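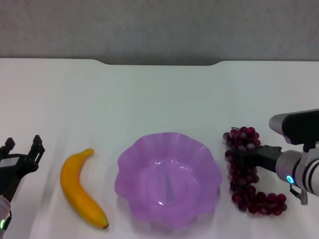
第四讲 选举争议与重新计票(课堂提纲,边讲边补)

一、先把三个词分开
计票、核定、认证。很多同学作业里混着用,扣分了。计票是数;核定是把各投票点的数字对上,查漏、查重;认证是有权机关签字。签字之前都叫初步结果,媒体宣布谁赢了没有法律效力。

二、教学案例:Crabtree 选区
本学期一直用这个,材料在讲义包第二部分。两名候选人,Greenwood 和 Dawber,差191票。选区规则:差距在200票以内自动重计,不用申请。所以刚好踩线。
注意:自动重计和申请重计是两条路。申请的要交保证金,要写明哪个投票点、什么理由。光写“结果可疑”不行,会被退回。

三、证据标准
谁主张谁举证。宣誓陈述算证据,但份量看内容:亲眼所见 > 听别人说。
还有一层,考试常考——就算证明有错,还要证明错的数量足以改变结果。Crabtree 案里有争议的邮寄选票一共40张,全给 Dawber 也翻不了。法院不会为这个推翻选举。
例外:系统性问题,比如整个投票点没按时开门。这时不好按张数算,看各地判例,有的会命令部分重投。(阅读材料里 Sirlow 那个判决,重点看后半部分,前面程序史可以跳)

四、败选方不认输怎么办
认输讲话是惯例,不是法律步骤。不认输,认证照走,交接照走。问题出在交接要靠人配合:预算、人事、简报。拖一个月,新班子就少一个月。
有人说惯例没用。也不对,惯例管的是支持者怎么看这个结果,法律管不到那块。

五、时间表(背下来)
投票日 → 核定 → 认证 → 认证后30天内可起诉 → 法院裁定
起诉不自动停止就职,要另外申请临时禁令。上次有三个人把这两个搞反了。
各地的期限不一样,上面是 Crabtree 的,写论文请查自已选的那个地方。

六、讨论题
1. 自动重计的门槛应该用票数还是百分比?小选区和大选区分别想一下。
2. 候选人公开质疑结果但不起诉,选举机关要不要回应?回应到什么程度?
3. 观察员被要求站远一点,算不算程序瑕疵?

课上先讲第2题,分组,每组出一个人发言。记录贴在下面,没整理完。

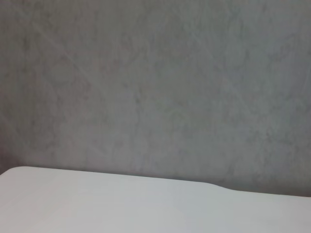 Evie Dawber:我觉得必须回应,而且要快。选举机关不说话,谣言就变成唯一的说法了。但只回应程序,比如选票怎么保管、谁有钥匙,不要去评价候选人的动机,一评价就变成一方当事人了。

Jordan Greenwood:同意前半段。可是每条都回,人手不够,小选区办公室根本做不到。不如事先把核定过程公开,记录放网上,有人问就指过去。

补充:两位的分歧在“事先”和“事后”,写作业可以从这里切入。第1题和第3题下次讲,请先把重计那一节再看一遍,带上讲义包。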